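Two grippers, one arm, and a lot of shape blocks

Jan 30, 2021

So I've spent most of my summer holidays in the shed at Hirkbridge with an arm, and my family would like it known that the lawn has suffered. I did promise a write-up of the gripper comparison though, so grab a cuppa.

Quick recap for anyone who skipped the last few posts. Myfanwy Owen and I went halves on a second-hand six-axis arm in July, mostly because the price was silly and she had a ute that could carry it. It came with no gripper, no cables and a controller whose fan sounded like a hair dryer. I replaced the fan (easy), made up the cables (less easy, lots of swearing) and then got completely stuck on what to put on the end of it.

I ended up with two candidates. One is the Gedwood parallel gripper, which has flat aluminium jaws and a nice solid feel. The other is a Dremberg with slim round fingers, which Huw Jenkins lent me on the condition that I tell him what's wrong with it. Huw, I've got a list, mate.

The test is dead simple. I tip out a handful of kids' shape-sorter blocks, let the overhead camera find them, and ask the arm to pick each one up and put it down again somewhere else. I did 50 picks at a time until I had 700 from each gripper, which sounds like a lot but the arm is happy to plod away while I'm inside making lunch. A pick counts if the block gets lifted, carried and set down without me touching anything. If it gets flicked across the shed, that's a fail, and also a hunt under the bench.

The Gedwood was the one I expected to win. On anything with two flat sides opposite each other it's brilliant – it closes, the block squares itself up between the jaws and off you go. Cubes and hexagons, lovely. Where it came unstuck was when the blocks were close together. Those jaws are chunky, and to get one down between two neighbours you need more room than you'd think. I tried having the arm nudge things apart first, and it sort of worked, but every nudge meant another camera shot and another round of waiting for my poor old laptop to have a think.

The Dremberg gets into tight spots much more easily. The trouble is that a round finger only touches a flat face along a thin line, so the block can pivot in the grip. Cubes came up crooked all the time. Stars, weirdly, were its best shape! I reckon the fingers settle into the notches between the points, and once they're in there the thing isn't going anywhere. Hearts were good too if it grabbed across the dip, and hopeless if it went for the sides.

I also wasted an entire weekend blaming the grippers for something that was the camera's fault. My picks were drifting further off the longer I ran, always in the same direction, and I'd convinced myself the Dremberg had a bent finger. I had it off and on again so many times I nearly stripped the thread. Then Junaid Baloch asked me in the comments (thanks Junaid, you legend) whether I'd recalibrated after moving the camera mount. I had not. The clamp was slipping a bit every time the arm swung past it. One new bolt and a dab of threadlocker later, both grippers were behaving much better and I had to chuck out all my early numbers and start again.

Controller settings mattered more than I'd guessed as well. I had the approach speed way too high for both. Slowing down only the last 5 centimetres of the descent made a huge difference, and hardly added anything to the overall cycle. Do that before you spend money on anything, is my advice.

Where does that leave me? For the moment the Dremberg is staying on. I'm going to try sleeving the fingers with some soft silicone tube to get a bit more contact on flat faces, and if that sorts out the crooked cubes then Huw may have trouble getting it back. The Gedwood goes in the drawer until I've got a job with nice big boxy parts, and I've got one in mind for the autumn that I'll write up separately. If anyone's tried tubing on round fingers, tell me what wall thickness you used, please, as I've got two sizes in the cart and can't decide.
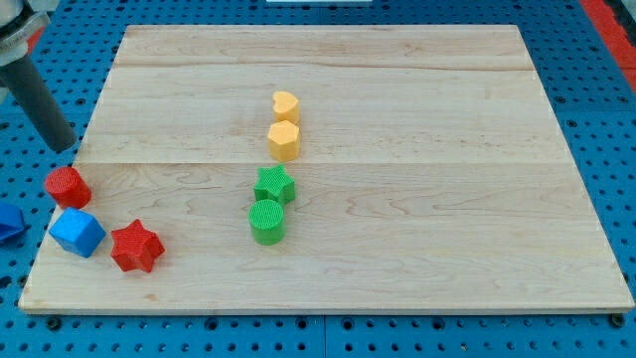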